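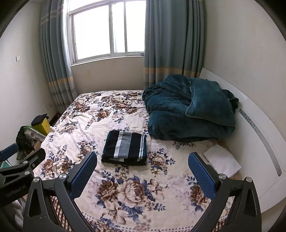
Keabetswe Hlongwane used to say that a badly rested player loses the first game before leaving the hotel, and that the coach usually finds out in the second.

Chapter 6
Rest Between Matches

Most of this book deals with what happens on court. This chapter deals with the hours in between. In a league season a badminton player may have a week between matches, and ordinary habits of eating and sleeping are enough. In a tournament the gap may be a night, an afternoon, or the length of one other match on the same court. The player who handles that gap badly will often look slow or careless the next time out, and the cause is easy to mistake for poor form.

By the end of the chapter you should be able to plan the time between 2 matches on the same day, plan an overnight break, and recognize the common signs that a player has not recovered. You should also be able to explain why the same plan will not suit every player on a team.

Before you start, review the section on match length in Chapter 5. You will need the terms "long rally," "short rally," and "work period" as they are defined there.

What rest has to do

A singles match asks for repeated lunges, jumps, and changes of direction. The legs take most of the load, and the racket shoulder takes a good part of the rest. After a match the player has used up fuel, lost fluid, and made a great many decisions in a short time. Rest has to deal with each of these. Sitting still takes care of only part of the work.

Coaches tend to plan for the legs and forget the decisions. A player who has spent an hour reading an opponent's wrist is tired in a way that stretching does not touch. Watching the next opponent play may be useful, but it is also more work. If the team needs to know how the next opponent serves, send someone who is not playing.

The case of the Zwane Cup

The Zwane Cup, a small indoor event for club teams, is used as the running example in this chapter because its schedule is awkward. Group matches begin early, the courts are shared between singles and doubles, and a match that runs long pushes back everything behind it. A player entered in both events can finish a singles match with no clear idea of when the doubles match will start.

In the year we will follow, the Skallgate team arrived with a full squad and a written plan for every rest period. The Prerau team had a smaller squad and no written plan. Ayanda Gumede coached Prerau and kept a notebook through the event. The entries are short and mostly concern meals, naps, and delays. One of them reads, "Called at last. He had cooled down twice." The player in that entry had warmed up, waited, warmed up again, and waited again. He lost the opening game to an opponent he had beaten earlier in the season.

Skallgate's written plan did not save it from the same trouble. It had assumed that the published times would hold. By the afternoon the plan told players to eat when they should have been warming up, and several of them followed it anyway. We will return to both teams in Section 6.4, where you will be asked to rewrite the Skallgate plan so that it runs from the end of the last match and does not depend on the clock.

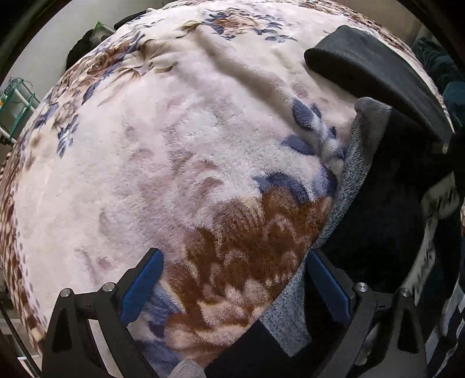

Overnight rest is simpler to plan than rest during the day, but it is easier to spoil. The evening after a win is noisy. There are messages to answer and video to watch, and a late dinner pushes everything back. Set a time for the team meal and a time when phones are put away. Rooms in tournament housing can be colder than players expect, and bedding varies from one building to the next. A plush blanket from home, the fuzzy kind with flowers and leaves printed all over it, is worth the space in the bag if the player sleeps well under it. New pillows, new teas, and new breathing routines should be tried in training weeks and left out of tournament weeks.

Naps need more care. A short nap early in the afternoon helps many players. A long one taken close to a match can leave a player heavy-legged and slow to react, and the effect may last into the warm-up. Ask each player to keep a record of naps during training, with a note on how the next session felt. After a few weeks the record will usually show what length suits that player. Some players will find that they are better off reading or lying down with their eyes closed.

Keeping warm while waiting

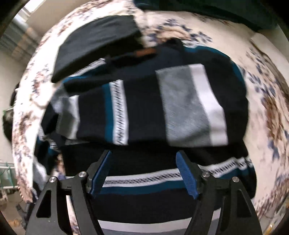 Figure 6.1 Knitted sweater laid out on a bed.

Muscles cool soon after play stops, and a damp shirt speeds this up. The player should change into a dry shirt first and then add a warm layer. Doing it in the other order traps the damp shirt against the skin. The warm layer can be any sweater or jacket that comes off easily, and it should stay on through the first part of the next warm-up.

The waiting player should also move now and then. A slow walk of around 200 steps along the hall is enough to keep the legs from stiffening during a long delay. Save the jumps and the fast footwork until the match ahead on that court is close to finished.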